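About Brarkine

Hi, and thanks for clicking on the page hardly anybody clicks on! I'm the person behind Brarkine, a small language school above a shoe repair shop, and I've been meaning to rewrite this thing for ages. The old version still said we had one classroom and a kettle that worked. We have two classrooms now. The kettle is a long story.

We teach evening and weekend language classes to grown-ups. Spanish, Italian, Portuguese and, since last January, beginner Polish (which filled up faster than anything we've ever run, so clearly I should have listened to everyone who had been asking for it). Everything is in person and in small groups. If you're after an app with a streak counter, there are plenty of those and some are quite good, but you won't hear me snorting at my own mistakes in one of them.

How it started

I was a bad language student for years. I took four years of Spanish in high school and could conjugate anything you put in front of me, on paper, with a pencil. Then I got to Seville at twenty-three and couldn't ask for a spoon. I mimed soup. The waiter brought me a cigarette.

I stayed eleven months and came home able to talk, badly and very fast, and what had made the difference was hours and hours of chatting with people who were patient and had nowhere to be. So when I started teaching in my own kitchen, I built the lessons around that. Two students, then five, then a sixth who had to sit on the step stool. My landlord noticed the bikes in the hallway and that was the end of the kitchen period.
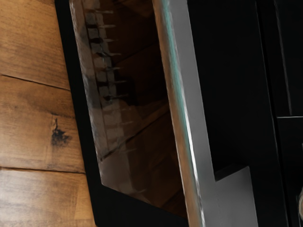

The first proper room was on Tileck Street, over the shoe repair, and we're still in it. I signed the lease with enough money for exactly one term. I was so nervous that I wrote the wrong phone number on the flyers and spent a week wondering why it was so quiet. A very nice man across town spent the same week explaining that he did not teach Italian.

What a class is like

You come in, you get tea or coffee, and from then on we try to stay in the language for the first hour. Not perfectly! People slip, I slip, somebody needs to say that their car is about to be towed. But we try. The first hour is talking, usually about something ordinary: what you cooked, what broke, what your sister said on the phone. After the break we go back over the bits that got stuck, and that's when the grammar comes out, when you've just needed it and you're a little annoyed you didn't have it.

Groups are capped at eight. A course runs for 48 hours of class time, spread over a term, and if you miss an evening you can sit in on the other group at your level that same week. Just send a note first so we put out a chair.

Homework exists. It's light. I ask everybody to keep what we call the Bright book, after the brand name on the first pile of notebooks I bought on sale, and to write three or four lines in it most days. I don't correct them unless you ask me to. Some people write about the weather every single time and that's completely fine, you'll be very good at weather.

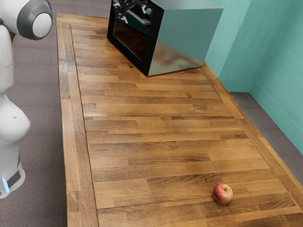
I should say something about levels, too, as it's the question I get most by email. We don't do a placement test. You come in for twenty minutes, we have a chat, and I put you where I think you'll be a little bit stretched. If I get it wrong (it happens, maybe more than I'd like) we move you in the second week and you don't pay anything extra. Complete beginners always start together, because it's miserable being the only new person in a room full of people telling jokes.

The library, which got out of hand

There was a shelf. I'd brought back some paperbacks from Spain and put them up so students could borrow them. Then a neighbor cleared out a house and gave us nine boxes of Italian crime novels, then came the Portuguese cookbooks, and at the last count we had 2,562 books in a building that was not designed for that. The floor is fine, I had it checked.

Anybody who's ever taken a class can borrow from it for as long as they like. We keep track with a paper card system which I love and which my fellow teachers put up with. Comics are on the bottom shelf, and I'd start there if you're new. Children's books are harder than people expect, all those talking badgers with odd vocabulary.

We had a bit of help getting it in order from Promine, the print shop on the corner, who made us proper labels and let us pay over three months. I'm still grateful.

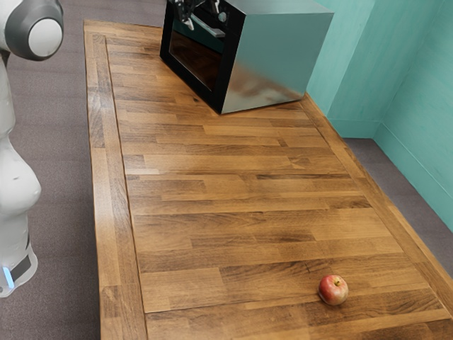

One former student wrote to say that the crime novels did more for her Italian than any of my past tense charts, that she had read fourteen of them in a year, and that she now knew six words for "alibi" and still had trouble buying stamps. She asked if we could please get more by the same author. We did, and I've since added a post office evening to the second term of Italian, so if you're practicing parcel sizes in week five you know who to thank.

Who teaches here

There are four of us. I do Spanish and the lower Italian groups, and my colleagues take the upper Italian, the Portuguese and the Polish. All of us learned at least one language as adults, and I'm stubborn about that when I hire. I want teachers who remember what it feels like to stand in a bakery with your mind completely blank.

We also meet once a month, the four of us, and teach each other for an hour. I'm currently the worst student in beginner Polish. The numbers, my goodness.

What it costs

A full course is $480, and that includes the notebook, the tea and the library. You can split it into as many payments as you need. Two places in every group are half price and you don't have to prove anything to get one, just tick the box on the form. Last year 32 people used those, and I'd love it to be more, so please do tick it if it would help.

I did get asked to turn all this into an online course a while back. I thought about it for a whole summer and even recorded a few lessons, and I looked like a hostage. So, no. We'll stay small and upstairs.
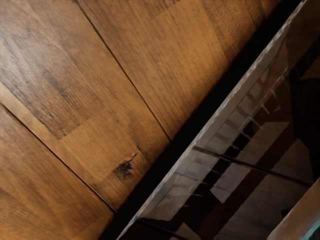

Coming up this fall: a Portuguese cooking evening (bring a container, there's always too much rice), a second group of beginner Polish, and a Spanish conversation hour for people who used to speak it and have gone rusty. The rusty hour is drop-in and costs five dollars. You can come once and never again, or come every week and bring cake, which has been known to happen.

How to find us

The door is to the left of the shoe repair and it sticks, so give it a proper push. It's one flight up. I know the stairs rule us out for some people, and we've arranged to use the ground-floor room next door for any group that needs it. Tell me when you sign up and I'll move the whole class, it's no trouble at all.

Bikes go in the yard out back — not in the hallway, I've learned that one. Parking on Tileck Street is free after six.

Email is the best way to reach me. I read everything myself and usually answer the same evening, unless I'm teaching, in which case it'll be the next morning with coffee. Write in whatever language you're learning if you feel brave, and I'll write back in it.

Page last updated September 7, 2025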